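見学メモ　Skurnthorpe ショールーム(組立・分解セル導入検討)

2026年8月15日

忘れないうちに書いておく。帰りの電車で打っているので誤字はあとで直す、たぶん。

行き先は Skurnthorpe の実演フロア。目的はひとつで、来期の設備予算にロボットセルを入れるか、入れるならいくら積むか。カタログと見積もりはもう手元にあるけど、数字の裏が読めないままだったので現物を見に行った。

受付で名札をもらって、最初は会社紹介。長い。スライドの半分は飛ばしてもらった。時間がないと先に言っておけばよかった。次回は事前にメールで聞きたいことを送っておくこと。

フロアは思ったより狭い。通路の片側にセルが並んでいて、反対側が制御盤と工具棚。見たかったのは中古PC・サーバーの部品を扱うセルで、うちの再生部門にいちばん近い内容のやつ。他の展示(箱詰め、パレット積み)は横目で通過。箱詰めはうちには関係ない。音はうるさかった。

先に結論めいたことを書くと、アーム本体の値段は予算の中心じゃない。周りのもの全部を足した額で考えないと来期の申請でまた差し戻される。前回の申請がまさにそれで、本体価格だけ書いて出して、治具はどこですか電源工事はどこですかと聞かれて答えられなかった。同じことは繰り返したくない。

見積もりの項目を現物と突き合わせていった順に。

本体。可搬重量は一番小さいクラスで足りる。CPUやメモリーなんて軽い。先方は一つ上のクラスを勧めてきたが、理由を聞いたら「将来の拡張」。うちの将来の拡張は来期の予算に入ってないので小さいほうで再見積もりを依頼。

グリッパー。ここは削れない。指先は部品ごとに替えるか、兼用の形にするか。兼用でいけるなら交換機構がいらなくなるので差額が大きい。Drurnent の指先キットが標準でついてくるとのことだけど、うちで扱う部品の寸法表を渡して確認してもらう話になった。寸法表、こちらで作る宿題。再生部門に頼む。

手先カメラ。最初の見積もりではオプション扱いになっていた。オプションじゃないでしょうこれは。基板まわりの作業を手先の画なしでやる話になっていないか、項目の並びを全部見直してもらう。照明も同じで、カメラの欄に含むのか別なのか書いてない。筐体の金属が光って、基板のほうは暗い。このへんの明るさの差をどう吸収するか、照明を足すのか設定で逃げるのか、返事待ち。照明を足すなら架台に取り付け穴がいる。架台は別の会社の見積もりなので、そっちにも連絡。

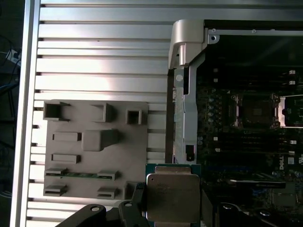 治具。一番甘く見ていた項目。部品を置くトレイ、本体を固定する台、どれも機種ごとに形が違う。うちは入ってくる機種がばらばらなので、全機種分を最初に揃えたら破産する。数の多い機種から2つだけ選んで始める案で話を進めた。樹脂のトレイなら社内で作って差し替えていけるかもしれない。作るなら造形機がいる、造形機は別予算、でもたしか試作室に一台ある。使用率を聞くこと。材料費はこっちの予算で持つ。トレイは消耗品と思っておいたほうがいい。

それと位置決め。部品の置き場所がずれたときにどこまで許せるか、CPUはやっぱり怖い。ソケットのピンを曲げたら基板ごと終わりで、再生品の利益なんか一発で飛ぶ。不良の補償を契約に書けるかと聞いたら、検収までは先方、検収後はうち。まあそうだろうな。検収条件をどう書くかが勝負になる。先方の標準文だと「連続動作91回」で合格になっているけど、どの機種でやるのか書いてない。きれいな機種だけで回されても困る。うちの持ち込み機種で、という一文を入れてもらう。ここは譲らないつもり。

あとケーブル。実機の中は線が多い。展示用にきれいにした筐体と、倉庫から来る筐体は全然違う。線をよける工程は人がやるのか機械がやるのか。先方は「前処理は人で」という立場。だとすると人の工数が残る。省人化の計算をやり直さないと。前の申請書では一人分まるまる減ることになっていたが、あれは無理。半分も減れば御の字か。ここを盛って出すと来年の自分が困る。

安全柵。協働タイプだから柵なしでいけます、という説明だった。本当かどうかは社内の安全担当に聞く。柵なし前提で床面積を出しておいて、後から柵になると置き場所がなくなる。最初から柵ありの寸法で図面を引いておいて、いらなければ空けばいい。リスクアセスメントの費用も見積もりに入っていなかった。抜けてる項目が多すぎる。

電源と空圧。グリッパーは電動なのでエアなしで行ける。これは助かる、うちの棟にはコンプレッサーがない。静電気対策は床と作業台とアース、既存のものが使えるはず。要確認。

昼は社食で済ませた。カレー。普通。

午後は保守の話。Van Dijk の保守契約が抱き合わせになっていて、年額。外せるかと聞いたら外せるが駆けつけが遅くなる。契約ありで翌日、なしだと7営業日。うちは三交代じゃないので7営業日でも死にはしないが、繁忙期に止まったら手作業に戻すしかない。手作業の場所を残しておくこと。作業台を全部撤去してセルを置く案が前に出ていたけど、却下でいい。
初年度は契約あり、二年目から見直し、で仮置き。

予備部品。指先とケーブル類は最初から買っておく。ケーブルは納期が読めないらしい。本体の予備は持たない。

ソフト。ここが一番もやもやした。ライセンスが台数単位なのか拠点単位なのか、説明する人によって言うことが違う。Skindel という管理ソフトが必須と言われたり推奨と言われたり。文書で回答くださいとお願いして終了。年額の更新料が五年分でいくらになるのか、これも表でほしい。初期費用が安く見えて更新料で取り返されるパターンは前にラベル機でやられた。

教育費。講習は二日コース、参加人数で料金が変わる。二人行かせたい。一人だと辞めたとき終わる。交通費と宿泊費はこちらの出張予算で、設備予算には入れない(経理に確認済)。

レンタルという手もある。これは向こうから言いだした話で、短期で借りて続けるなら差額を払って買い取り。治具は買い切り。悪くないと思った。試用中に自分たちの機種でどれだけ通るかが見えるし、来期の本申請に実績をつけて出せる。ただレンタル料が経費になるのか設備になるのかで承認のルートが変わる。経理に聞く。聞いてばっかりだな。

処理量の話も少し。再生部門が扱うのは年間ほぼ2000台。この台数で償却が成り立つかどうかが、結局のところ上が一番見る数字になる。本体だけで割ると安く見える。治具・保守・更新料・人の前処理まで入れて一台あたりにすると、現状の手作業とどっこいになりそうな気がする。まだ計算してない。週明けに表を作る。台数が増えるなら話は変わるが、増える根拠が今のところ営業の希望しかない。

設置スケジュール。発注から納品まで長い。正確な日数は再見積もりに書いてもらう。8月中に内示が取れないと、年度内の検収はきびしいと言われた。営業の人はだいたいそう言うけども、架台と治具の手配を考えるとあながち嘘でもない。とりあえず治具の設計だけ先に動かせないか相談する。

床の耐荷重、図面を探す。総務のキャビネットのどこか。

やること(自分用)
再見積もり依頼、小さいクラスの本体、手先カメラと照明を標準に入れた形で
部品寸法表を作って送る
検収条件の文案、持ち込み機種の一文
ライセンスと更新料、文書回答の催促
試作室の造形機の空きを確認
安全担当に柵の件
レンタルの勘定科目、経理へ
手作業の台を残したレイアウト図、描きなおし
一台あたりの費用の表

個人的な感触としては、買うならレンタルからの買い取り、機種を絞って一セル、保守は初年度だけつける。二セル目の話は検収が終わってかから。上には「本体価格で判断しないでください」を申請書の一行目に書くつもり。

パンフレットは机の上に置いておくので見たい人はどうぞ。重いほうの冊子は価格表が古いので見なくていいです。

追記:架台の会社から返信きた。取り付け穴の追加は図面承認前なら無料、承認後は有料。急ぐ。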